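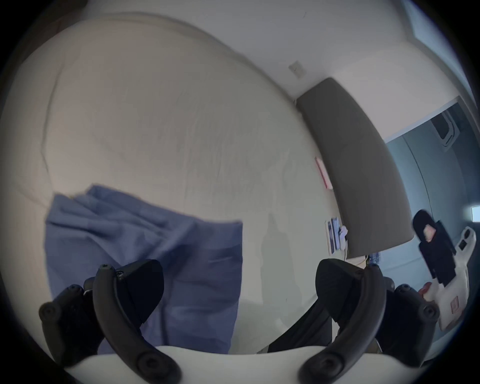
Lovisa Wikström slept on one for a month and would not call it cooler than her old cotton sheet, only more expensive. She was one of 80 people given a free "cooling" fitted sheet by the bedding maker Umik, which began selling it in September with the promise of a full extra hour of sleep a night.

The company says 1,054 customers filled out a survey and most reported sleeping better. It hasn't published the questions. Nor did it hand out ordinary sheets for comparison, so there is no telling whether people slept better on this sheet or just liked getting a new one.
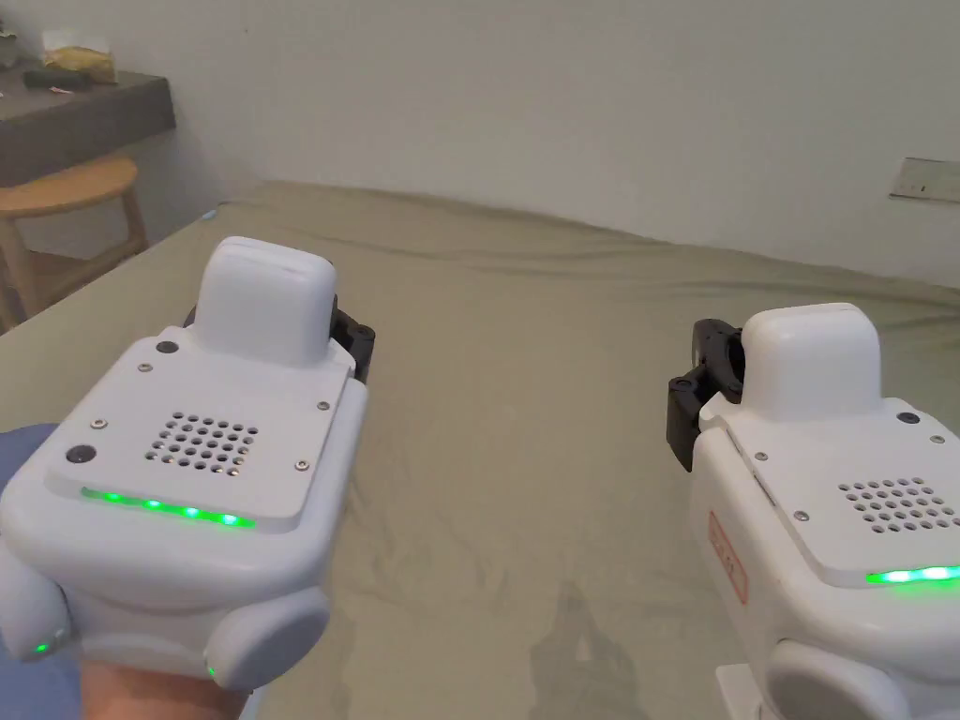 What the survey leaves out

Umik sent the survey to 1,752 buyers. Those who never answered are left out of the company's math, and so is anyone who returned the sheet for a refund. A spokesman, Thaddäus Nägeli, said by email on Wednesday that the results "speak for themselves." He did not say who ran the numbers.

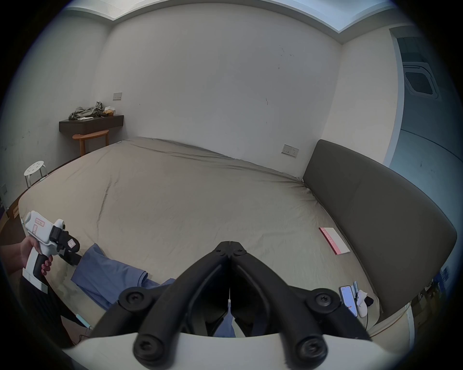

Rival brands Flameck and Susus make similar claims, and neither has released any test results. All three measure sleep by asking people how they felt in the morning, a poor way to judge a piece of cloth. Plenty of things keep a person up. A smartphone with its screen lit, lying on the bed next to a game controller, is a likelier suspect than the weave of the sheet under it.

Umik says a second study is planned, this time with sleep trackers – though again without a comparison group.
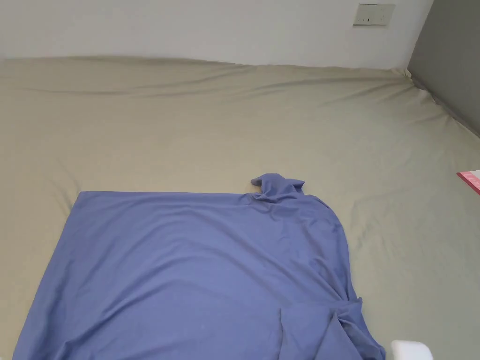 Until then, buyers have the company's word and a 30-night return window. Return shipping is not included.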